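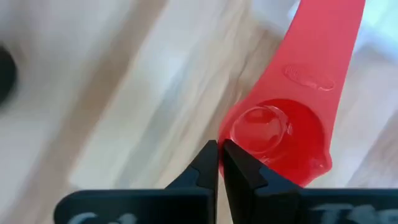
Household Materials, Unit 4: Clear and Tinted Plastics
Course handout, Skernovdale Adult College
Prepared by Margit Løken. Lab hours: Frøydis Tangen, Room 13

Read this before the March session. Bring the worksheet from Unit 3, since the table of resin codes is printed on the back of it and will not be handed out again.

4.1 What we mean by translucent

A transparent plastic lets you read print through it. A translucent one lets light through but blurs what is behind it. An opaque one stops the light. Many household pieces fall between the first two, and the same piece can change from one spot to another. The main cause is thickness. A tinted strip two millimeters thick looks pale when held to a window, and a rim of the same plastic three times as thick looks much darker. No extra dye has been added at the rim. The light has farther to travel and more of it is absorbed.

Red pieces show this well. Thin areas lean toward pink and thick areas toward a deep red. When you sort the tray, do not put two red pieces in separate groups on color alone. Check the thickness first.

4.2 Shape and stiffness

A flat handle bends easily across its broad face and hardly at all across its edge. Makers deal with this by adding a rib, turning up a rim, or widening the end of the piece into a rounded head. Curved sections are stiffer than flat ones of the same thickness. A shallow dome molded into a flat area stiffens it too, and it also bends light, so a clear dome can act as a weak lens. Lay yours over the ruled card and note whether the lines spread or crowd together.

4.3 Marks left by molding

Look for these on each piece and sketch where you find them:

Gate mark. A small rough spot or stub where the plastic entered the mold.
Parting line. A fine raised line where the mold halves met.
Ejector marks. Shallow circles, usually on the less visible side.
Raised marking. A maker's name, logo or resin code cut into the mold. Many are set inside an oval or a triangle.

A tab on the outline may be a gate stub or it may be part of the design. Feel it with a fingertip. A stub is usually rough where it was cut. If you can't decide, write "tab, origin unclear" and move on.

Worn or shallow lettering can be hard to read on a glossy surface. Tilt the piece under the desk lamp so the light comes in low from one side. If that fails, make a pencil rubbing on thin paper. Do not guess at letters. Record "marking present, not legible."

4.4 Tray exercise

Work in pairs. Each tray is numbered to match the Granström catalog sheet at your bench. For each piece, record color, light transmission at the thinnest and thickest points, overall shape, and any marks from 4.3. Allow 75 minutes.

Do not flex a piece past the point where it springs back. Whitening along a bend is permanent, and we lost most of tray 441 that way last term.

Hand in one sheet per pair. Reading for Unit 5 is the Tranolstead booklet, sections 2 and 3.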